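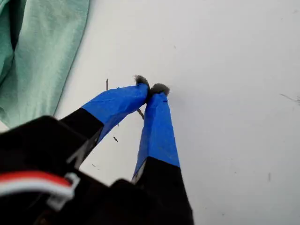
The Drift

At 4 in the morning the arm at Trajkovski was still sorting. Nobody had told it to stop and it had no reason to think anything was wrong. Pick, lift, look, drop. Pick, lift, look, drop. By the time the day shift came in it had logged 716 picks and called every one of them good.

Most of them were air.

Trajkovski is a seed and herb house, a long low building behind a tire place, and in December it runs late because the spring orders are already landing. Part of the work is cleaning. Bits of stem, twig, husk, things that get past the screens and have to be taken out piece by piece over a pale surface under strong light. Dull work. Hard on the neck. The firm had been trying a two-finger gripper on it since the fall, on an arm supplied by Enau, running control software called Skulix.

The fingertips were the clever part, or the stupid part, depending who you ask. A bare finger slides off a dry twig. So small gray fuzzy pads went on the ends, soft enough to snag a stem without crushing it, and bright blue tape went around the upper part of both fingers. Blue so the vision system can find the tips. Nothing that comes through the building is blue.

It worked well. That was sort of the problem.

Stojan Ionescu runs the night line and he is the one who found it, or found the end of it. He'd gone over to swap a tray and the reject cup was nearly empty. Should have been full. He stood and watched a few cycles.

"It goes down, it closes, it comes up very proud," he told me. "Nothing in there. Then it goes to the cup and opens. Like a kid playing tea party."

The fault took the better part of two days to pin down. Short version: the pads had packed with fiber. Fine dust and plant hair work into the nap and the pad gets fatter, a bit at a time. Skulix decides whether it is holding something by how far apart the fingers are when they stop closing. Clean pads, closed on nothing, almost no gap. Packed pads, closed on nothing, a small gap. And a small gap is exactly what a thin stem looks like.

So the arm felt its own dirt and called it a twig.

There was a camera check that ought to have caught this. It had been switched off. Brireo, the contractor that did the install, turned it off during setup because it was throwing false alarms, and the note saying so was in a file that no one at Trajkovski had opened. Brireo doesn't dispute that. Their position is the note was sent. It was sent.

Nobody got hurt, and I should say that early but I'm saying it here. The seed that went through overnight was held back and re-cleaned by hand, 18 sacks. Costly, annoying, fixed.

What bothered Ionescu more came out the next afternoon, when they went back through the log. The force limit had been creeping up as well. When Skulix thinks a grip is slipping it squeezes harder next time, and all night it had been "dropping" things it never had. The setting started the shift at 60 percent. It finished at 90. Anyone reaching in to clear a stuck stem, and people do reach in, would of met a good deal more squeeze than they'd been trained to expect.

"With the pads it looks soft," he said. "Everybody thinks soft. I thought soft."

The guard door does cut power to the arm. But it had been wedged for tray changes, which is a seperate conversation, and the firm is having it.

The changes since are not fancy. The force limit is locked and only a supervisor can move it. The camera check is back on, false alarms and all. Every hour the arm closes on nothing and measures itself, and if the gap has grown it stops and asks for new pads. The wedge is gone. Ionescu threw it in the dumpster personally and then, he says, went back out to make sure it was still there.

Enau says an update to Skulix will cap how far the grip can adjust on its own in a single shift. No date on that when I asked. Trajkovski is keeping its own lock on the setting either way.

The pads themselves haven't changed. They tried rubber for a week and it kept losing the thin stems, so the gray ones went back on with fresh tape. Ionescu keeps spares in a coffee can by the line and changes them at the start of his shift, whether the arm asks or not.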